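The Sheets We Keep
October 25, 2018

My linen closet will not close. It hasn't closed properly since we moved in, and last February the top shelf gave up and dropped everything it had onto the vacuum cleaner, so I spent a snowy morning sitting in the hallway with a heap of sheets in my lap, trying to decide which ones we could live without. I got rid of one pillowcase. One! It had a hole I could put my fist through, and I still felt bad about it.

So I started asking people about their sheets. This is a great way to find out who your friends are. Some of them own two sets per bed, white, one on and one in the wash, and they look at you kindly when you bring it up. The rest of us have the pile. We have the fitted sheet from a mattress we no longer own, the flannel ones with the snowmen, the scratchy set from a wedding shower, and at the bottom something with flowers on it that came out of a grandmother's house and has been washed so many times you could read a newspaper through it.

The grandmother sheets are the ones I wanted to write about.

Mine came from Starine, where my mother's family lived for three generations and where you could buy everything you needed for a house on one street. The bedding came from Zasico, a department store with a wooden escalator and a basement that smelled of new rubber boots. They had a white sale right after the holidays every year. My grandmother went with a list, and the list was always the same, because she bought two doubles and two singles whether or not anything had worn out. They went into a cedar chest with the paper bands still on. When we cleared the house I found sets she must have bought before I was born, folded in the store folds, yellow along the creases and perfectly good.

The bands said Clomberg Mills, which I had never heard of, and I'd assumed was someplace far away. It was 16 miles up the river. The building is apartments now, with a coffee place where the loading dock used to be, but the county history room keeps a drawer of things from the mill and they will let you sit with it all afternoon if you leave your pen at the desk. I went twice. The best thing in there is a pattern book, a fat ledger with a swatch of printed cotton glued to each page and a number inked beside it. The first number is 1 and the last is 1357, and although a few pages in the middle have been torn out (who does that?), I would say nine out of ten of what's left is flowers.

Roses, mostly. Roses with ribbons, roses in baskets, roses on a stripe. Then sweet peas, violets, and a long stretch of daisies that gets bigger and more orange as you go, until you hit a page of brown poppies the size of dinner plates and know exactly what decade you are in. My grandmother's are number 412. Small pink sprigs on white, with a leaf that's more gray than green. I had slept on 412 every summer of my childhood and there it was with a rusty paper clip on it. I got a little teary, and the man at the next table politely went on reading about sewers.

I've wondered since why flowers lasted so long. The practical answer is that a busy print hides a lot, and anybody who has raised kids or shared a bed with a dog can tell you the rest. It also made use of cheaper cloth, as a good all-over pattern will cover up the slubs and thick places that a plain white sheet shows off. But I think people simply liked them. A bed takes up most of a bedroom, and if you couldn't afford new curtains or a rug you could still change the whole look of the place for the price of a double flat.

Then came the white years. You remember. Every magazine, this one included, told us to make our bedrooms look like hotels, and out went the sprigs to the thrift store or the garage for painting. I did it too. I bought a very expensive white duvet cover and had coffee on it by the weekend.

Now they're back, and the old ones especially. There is a shop called Szűcs, in a former shoe repair place two doors down from my dentist, that sells nothing but used bed and table linen, and on the morning I went I had to wait for a spot at the sheet rack. Everything is sorted by color. The pinks go fastest, I was told, then the yellows. Browns they can hardly give away, though the thinking at the counter is that their day will come. A good flat double in an old print runs more than a brand-new one at the mall, which would have made my grandmother sit down.

A few things I learned there, for anyone who wants to go hunting. Hold the sheet up to a window before you pay. Wear shows in the middle third, where the shoulders and hips go, and if it looks cloudy there it will split within the year. Check the hem for a label, as the older all-cotton ones usually say so and the blends often say "no iron" instead. A blend isn't a bad thing, mind you. It'll outlive us all, it just never gets that soft, cool feel. For yellowing, soak in the tub overnight with oxygen bleach and the hottest water the tap gives you, and then do it again, because once is never enough. Dry outdoors if you can. And measure your mattress! Old doubles were cut for mattresses around eight inches deep, and mine is closer to a foot, so the fitted ones from the cedar chest pop off at the corners every single night.

People do clever things with the ones that don't fit. I've seen them as summer curtains and as quilt backs, as the lining of a winter coat, as a tablecloth for a yard party where nobody minded the ketchup. One reader wrote in after my column on aprons to say she gets six pillowcases out of a worn flat double by cutting from the edges in and throwing out the thin middle. I tried it and got four and a bad mood – but my cutting has never been what you'd call straight.

What I haven't managed is to cut into 412. I take it out, I look at it, I find the place near the foot where my grandmother darned it with thread that almost matches, and I put it back on the bed.
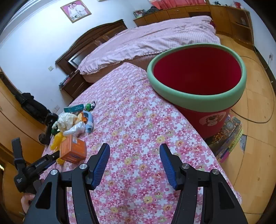
The closet is still open, by the way. I bought a second shelf bracket at the hardware store and it's been sitting on the hall table ever since, next to a paper bag from Szűcs with two yellow pillowcases in it that I haven't told anybody at home about.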